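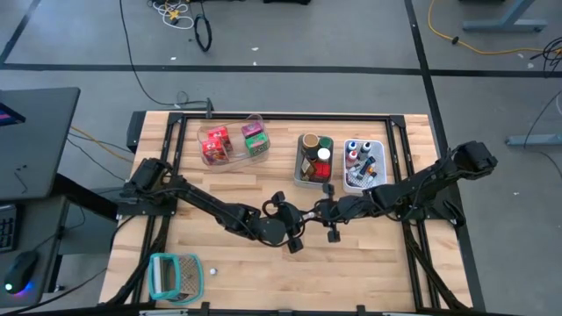
Bin, tray and basket on the maple-colored table.

Kaewmanee kitchen album: sorting the shelves
Posted by Montri Wiriya, 30 June 2019
1 photo

This page goes with the kitchen shelf sort at Kaewmanee. The shelves were last done in February, and the layout from then had stopped making sense. Jars were in with boxes, small bottles were behind large ones, and two people had started keeping their own stock of the same things in different cupboards.

The plan was to get everything down, group it by the kind of package it comes in, and put it back in containers that can be lifted out in one go. Siriporn Sitthichai wrote the plan and I did most of the carrying. The notes are for people who use the kitchen and want to know where things went.

The bin
Boxes go in the clear plastic bin. We picked clear for boxes because the boxes are what people look for most often, and they kept opening the old lidded tubs to check. Small boxes only. Anything taller than the side of the bin goes on the shelf by itself, standing up with the name facing out.

There was some discussion about sorting the boxes by what is in them. We tried that in February and it lasted two weeks. They go in however they fit now.

The tray
The gray tray takes jars and bottles, and it fills up fast. It has a box in it as well, the red one in the lower right corner, which breaks the rule above. It can stay until the next sort.

Jars should go in with the lids done up properly. A 400 g jar fits and so does a 200 g one, but please keep the heavier ones toward the middle so the tray doesn't tip when you pull it off the shelf. It is a two-hand lift when full. If you only need one thing, take the one thing and leave the tray where it is.

The basket
The white mesh basket is for small bottles and tubes. Small items end up at the bottom of it, and the only fix we have found is to tip it out now and then and start over. Siriporn wants a shallower one. I would keep this one, as the mesh is easy to rinse and it hangs on the Orno rail inside the pantry door – the tray and the bin do not.

Things with no container
The teal grater and the small white ball haven't been given a place. The grater used to live in the drawer under the counter, where it caught on the dish towels. A hook would probably do. The ball will go in the odds and ends drawer if it isn't claimed.

If you are missing a lid, look in that drawer too. We found 27 lids while clearing the shelves and matched 5 of them to anything. The rest are in a bag on the top shelf, next to the foil, and will stay there until the end of the month after next.

Where it all goes
Bin: second shelf, left side.
Tray: second shelf, right side, long edge to the front.
Basket: inside the pantry door, on the rail.
Tall boxes: third shelf.
Foil, bags and spare lids: top shelf.
Bottom shelf: leave clear for the Brelow mixer, which needs the height.

Labels
The shelf labels are printed on Rirel tape, black on white. The old ones came off in the steam from the dishwasher, mostly on the lower two shelves, so the new ones are stuck to the underside of the shelf lip. You may have to bend down a little to read them. The containers themselves are not labeled yet. If you have an opinion about what the label on the basket should say, write it on the sheet by the light switch.

Comments (3)

Siriporn Sitthichai
Small correction: tall boxes are on the third shelf counting from the bottom. Montri counts from the top for everything else, so the second shelf for the bin and tray is second from the top. I'll put numbers on the shelves.

Montri Wiriya
Right, and with four shelves the one for tall boxes and the one for the bin would be the same shelf. Tall boxes should be third from the top. I've moved them.

Siriporn Sitthichai
OK. Third from the top, then. The grater hook is on order, and I left the bag of lids open so people can go through it.

Back to kitchen albums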